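I've had the Statwood bench rulebook for a full season now, so it's time I said something about it. If you haven't seen one, it's a spiral-bound guide to good practice for small robot cells, 247 pages, with tear-out checklists in the back and a laminated card you hang by the door. My copy came from Zemura and got here in April with a coffee-colored stain already on the cover (not mine, I swear!).

First, what I like. It's written in plain words. The section on speed limits near people is the best I've read anywhere, and the one on who gets to hold the pendant settled an argument Mihret Lemma and I had been having for months. She won, by the way. The checklists are short enough that we really do fill them in before a run, and I can't say the same for the old Pestlow binder, which mostly held up a monitor.
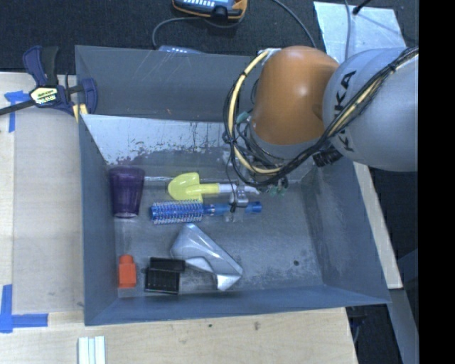
Chapter 2 is on fixturing, and it's the chapter I'd buy the book for. The rule is simple: anything the arm reaches into gets held down, and its position gets marked, so you can tell at a glance if it has crept. A bar clamp on the rim of the bin, like the blue one with the yellow label at the corner, counts as held down under their rules, and they're perfectly happy with painter's tape on the tabletop for the marks. I love that they don't push you toward fancy hardware! Where they do get strict is cables. They want every loop on the arm tied, checked at full reach, and checked again after any change at the wrist, and they give you a one-page form for it that I've copied maybe too many times.

Now the grumbles. The index is terrible. I looked up "pendant" and got sent to a page on floor paint. The housekeeping chapter wants bins wiped down every 50 cycles, and whoever came up with that has never tried to get through a long afternoon of picking. The lamination on the door card is peeling too, and Tufa's cheaper guide has a much tougher one.

I'd still buy it again, mostly for chapter 2 and the pendant pages. Get the spiral version, since the glued one won't lie flat on a bench.

Contact | Copyright, all rights reserved | Back to top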